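Storing cap tallies and cloth insignia

hkramer
I have 112 cap tallies and a box of cloth shoulder titles, mostly navy training ships. They are rolled at the moment and the gilt wire is starting to crack on three of them. Flat or rolled?

Verbruggen_J
Flat, always. Acid-free card, one tally per sleeve. I bought mine from Coppens in June and have had no trouble.

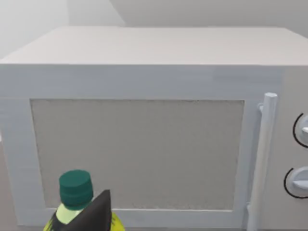

aileen_m
I disagree about always. Rolled is fine for woven ones if the roll is wide and loose. For gilt wire, go flat and keep them out of the kitchen. A microwave with a broad flat top like that one looks like a handy shelf, but warmth and grease are bad for ribbon.

Verbruggen_J
Woven ones crease too. I have sold enough of them to know – buyers knock 10 dollars off for a curl.

hkramer
Ordering flat sleeves on Thursday. The woven ones can wait.

Comments

Josefien Hermans: Do not iron them. I ruined a good one that way.

K. Hsueh: Does anyone know if the Flisen albums are PVC free?

aileen_m: Mine smelled of plastic, so I sent them back.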